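Hanging baskets off a rail, and keeping the benchtop clear

Posted Saturday, May 3, 2025 by Javiera Pereyra

Every bench I have owned has turned into a shelf. You put down a screwdriver, then a mug, and by Thursday you're working on a patch the size of a paperback. Hanging baskets fix most of it, provided you hang them properly.

What you need
Wire baskets, one long and one small
Clips or hooks that fit your rail
A tape measure
A damp cloth and some patience

1. Clear the bench. All of it. The tin of mystery screws is coming off too.

2. Wipe down the rail. Clips slide on a greasy bar, usually at night, with a noise like a dropped cutlery drawer.

3. Measure the gap between rail and benchtop. Mine wanted a basket no longer than 56 cm, so naturally I came home with one that was 73. Houda Hajji has it now. She keeps onions in it.

4. Hang the long basket near the middle of the back rail and load it before you commit. Nearly 100 cable ties weigh nothing. A jar of bolts is another matter.

5. Put the small basket off to the side, where your elbow isn't. Swing your arms about a bit first – you'll look ridiculous, but you'll find out where your elbow is.

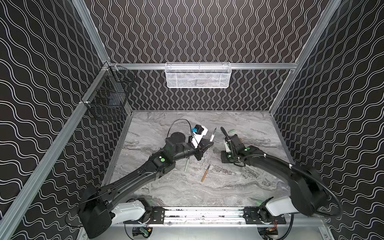
6. Decide what goes in each basket and stick to it for a fortnight. Long stuff at the back, little stuff at the side. Khang labels his, in capitals, and I've stopped teasing him about it because he can find his tape.

7. Check the clips once a month. If one has crept along the bar, shift it back and pinch it tighter, or swap it for a better one.

Go for mesh over solid plastic if you have the choice. Dust falls through, and you can see what you're hoarding. The colour is up to you, though white shows every fingerprint.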